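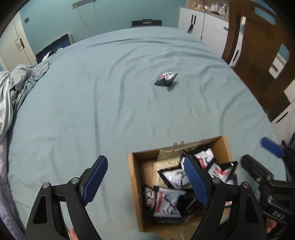 How Cardboard Gets Its Strength

Cardboard is made of paper, and paper bends easily. A cardboard box can hold up a stack of books. The difference comes from shape.

What is inside the wall

Look at the cut edge of a box that has come through the mail. Most shipping boxes have three layers. The two outer layers are flat and are called liners. The middle layer is bent into waves and is called the medium. Each wave is a flute. The full name for this material is corrugated board. Corrugated means "shaped into ridges."

A cereal box is different. It has one solid layer and no waves. The trade calls it paperboard.

Why waves are strong

Lay a sheet of paper across the gap between two cups. Put a coin in the middle. The sheet sags and the coin falls. Now fold the same sheet back and forth like a fan and lay it across the gap again, with the folds running from cup to cup. It will hold the coin, and probably several more.

A flat sheet is very thin from top to bottom, so it has little to resist bending. A folded sheet is taller. To bend it, the load has to stretch the bottom of each fold and squeeze the top. Paper does not stretch much.

In a box, the flutes in the side walls usually run up and down. They work like a row of small columns. Turn the box on its side and it can carry less weight.

How it is made

1. Wood chips or used paper are mixed with water to make pulp.
2. The pulp is spread on a moving screen. Water drains out and the fibers lock together.
3. The wet sheet is pressed, dried and wound onto a roll.
4. At the board plant, the medium is softened with steam and pushed between two rollers with teeth – this forms the flutes.
5. Starch glue is put on the tips of the flutes and the liners are pressed on.
6. The board is cut, creased and folded into boxes.

At the Urkard board plant in Clasutach, Dorian Bodin runs the machine in step 4. His line makes 285 meters of board each minute when the rolls are new and 320 at full speed. It stops for 30 minutes at each shift change so the rollers can be cleaned.

What makes it weak

Water is the main problem. It loosens the fibers and softens the glue. A damp box can look normal and still fold under a load. Dents also matter, as a crushed flute does not spring back.

Words to know

Fiber: a thin thread of plant material.
Flute: one wave in the middle layer.
Liner: a flat outer layer.
Pulp: wet, mashed fiber.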